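About Bevwood

Bevwood is a small school for adults who want to learn to write by hand again, or for the first time in a new alphabet. We teach cursive, italic and brush lettering, plus everyday handwriting for people whose grocery lists have stopped making sense even to themselves. Our rooms are upstairs at 34 Kvam Street, over the bike shop, and the door with the green bell is ours.

We started with one evening class and a box of borrowed pens. People kept coming back! Some wanted to write to their grandchildren, some had a wedding to get ready for, and quite a few just liked an hour and a half with no screen in it. Last year 403 students took a course with us, and the paper cupboard had to move into the hallway.

Beginners start big. Large loops and long slanted lines, done from the shoulder, loosen up the arm before anyone worries about the shape of a lowercase g. After that we move to lined paper, then to narrower lines, and after a few weeks you pick the style you want to stay with. Left-handers are very welcome (two of our teachers are left-handed, and they have strong opinions about ink).

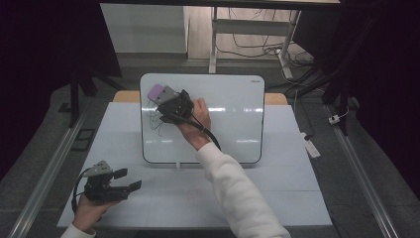
Marker lines on a small tabletop whiteboard.

Our longest course is called Tevell and runs for ten weeks. You bring a text you love, a poem or a family recipe or a song, and work on it until you have a finished page worth framing. The Lekora room is open to students between classes, with good lamps, slanted desks and a shelf of nibs to try. It gets busy before the holidays, when everybody is addressing cards, and we put out extra tables in December.

We also run a letter exchange, and we love it. You write to another student you haven't met, they write back, and it goes on for as long as you both like. So far 3,623 letters have gone through the wooden box by the stairs.

Courses have eight places each. Pens and paper are included, and you can take your practice sheets home. If you'd like to see a class before you sign up, ring the bell and come on up.

Page last updated 18 November 2023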